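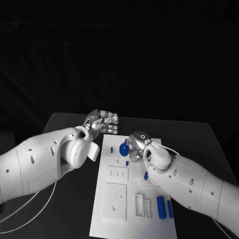 Norkcombe charcoal table, reviewed after six months

I bought this one back in August to replace a glossy white thing that showed every fingerprint and threw glare straight into my eyes. The Norkcombe is dark grey with a matte top, and I'm a bit smitten! The colour is a proper charcoal, a shade softer than black, and under a desk lamp it stays nice and dull. The corners are slightly rounded too, so my hip has stopped copping it every time I squeeze past.

Mine cost $300 plus 19 for delivery. I looked at a Fekero first (cheaper, but the legs wobbled in the shop) and a mate, Genivaldo Godoy, swears by his Siqueira, but that was way over what I wanted to spend.

Putting it together took me most of an evening. There are 11 bolts, and the instructions are pretty vague about which ones go where, so lay them all out before you start. I had one leg on backwards and had to undo the lot.

Gripes? Chalk and flour dust show up like mad, and greasy hands leave a mark you've got to go at with warm soapy water. Don't use a scourer on it. I did, once, and there's a shiny patch near the front that I now keep my mug on.

Four stars from me. I'd buy another for the spare room if they did a narrower one.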